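Right, I keep getting the same emails about the shape blocks, so I've finally put the answers in one place. If yours isn't covered, write to me through the shop page and I'll add it when I get a minute.

## Shape blocks: the questions I get most

**Are they really 3D printed?**

Yes, every one of them! I print them at home on two printers that live in what used to be the dining room. You'll feel fine ridges all over, on the tops and down the sides, and they're meant to be there. I did try sanding a batch smooth once and it took me a whole weekend, and then my own two wouldn't play with them (too slippery, apparently). So the ridges stayed.

**Which plastic do you use?**

PLA, from a small supplier called Martinelli. I've tried cheaper stuff and the colours came out different every time, which drives people mad if they're ordering a spare to match a set they bought last year.

**What age are they for?**

I sell them for 2 and up. They're a decent size and chunky with it, but please sit with little ones while they play, same as you would with anything. My youngest still uses hers at 5, mostly as pretend cakes.

**Do you do single blocks, or only sets?**

Both. Lost hearts are my most common order by miles — I think they go in coat pockets.
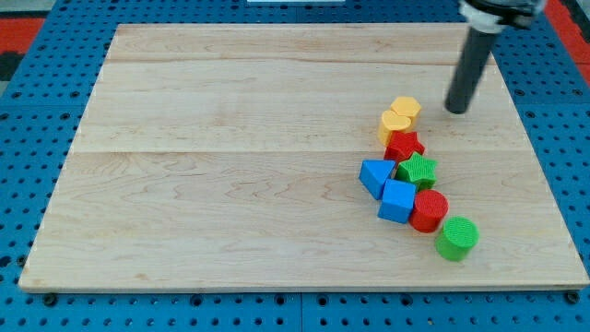 **How do I choose the colours?**

Colours go by shape or by mix, and you pick when you order. If you don't say anything I'll send a mix, so the same shape might turn up in more than one colour. The stars are the ones I'd always get in two, a red and a green, so that a child can find "the other star" without the colour giving it away. Going the other way works too: put a yellow heart beside a yellow hexagon and ask what's different about them. I've had very long conversations about that one. The blue triangle tends to be the favourite in our house, but only because it makes a good shark fin.

**Do they stack?**

They do, up to a point. The tops and bottoms are flat and I keep the heights as close as I can, so you can lay a book across a few of them and it'll sit nicely. Towers are harder. Stars on hexagons are fine, hearts on stars are for the brave.

**What's the best surface to play on?**

Anything flat and hard. Carpet is hopeless, they lean. I like a pale wooden board because the colours show up so well on it, and you can lift the whole game off the table at teatime without packing it away. A big chopping board does the job. I don't sell boards, before you ask! Odero have some nice ones if you want something made for play.

**Can they go in the dishwasher?**

Please don't. PLA goes soft at 60 degrees and you'll open the door to some very sad stars. Lukewarm water, a drop of washing-up liquid and an old toothbrush for the ridges, then leave them on a tea towel. Keep them off radiators and the car dashboard as well.

**One of mine has a little line down the side. Is it faulty?**

No, that's the seam, where the printer starts and finishes each layer. If it's sharp or snags, send me a photo and I'll replace it.

**How long does postage take?**

Usually 5 working days, a bit more in the run-up to Christmas. I post from the Gotance Road counter in the mornings, so anything ordered after lunch goes the next working day.

**Could you make our nursery a big order?**

Yes, but give me plenty of warning. The largest I've done was 2,000 blocks and I started that in May to have it ready for September. Tell me the shapes, the colours and the date you need them, and I'll tell you truthfully if I can manage it.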